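August 28, 2023 -- Hallatton house, bedroom, laundry folding

Dark floral piece heaped on the polka dot sheet to start. White cloth tucked in with it, sort out first.

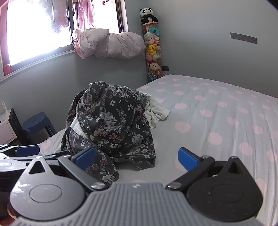 Notebook 4, p. 50

Print is busy, hems are hard to find agianst the folds. Look for the wide hem before picking anything up -- the peak on top is useless as a landmark.
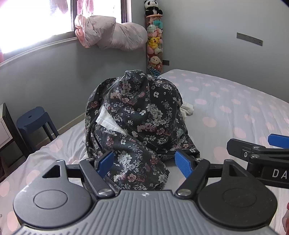 Also want the whites in their own pile next time. Take the edge, spread it across the bed, then fold.
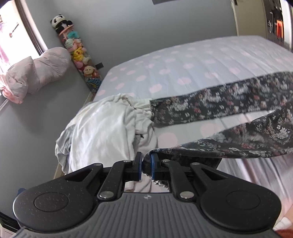

Photo: Akpan

Redo in September with a plain sheet, dots are distracting. Ask Diravo for teh spare one.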